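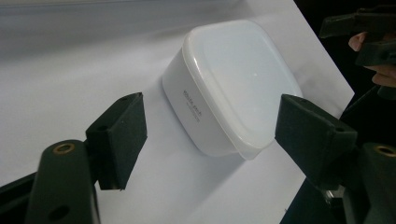 Movie night at our house means the four-hour kind, the long director's versions with an intermission if you're lucky, and after years of hosting them I've gotten fussy about the snacks. Make everything the afternoon before, so that you're on the couch for the opening titles like everyone else. I keep my caramel corn in a square white plastic tub with a snap-on lid, and it stays crunchy right through the final battle.

Popcorn first. Salt it while it's hot, toss, and let it cool all the way on a tray before you pack it - 20 minutes is usually plenty in my kitchen, though a humid evening in September may want longer.

For dips, go thick! My friend Sunita Goel strains her yogurt overnight for a superhero marathon, and I've copied her ever since (her rug, I should say, is cream).

Put out 2 bowls of everything, one at each end of the couch, and keep the noisy chip bags in the kitchen. Leave a lamp on low behind the TV too, so people can find their drinks.

Any leftover popcorn goes into cookies the next morning. Chop it up a little first.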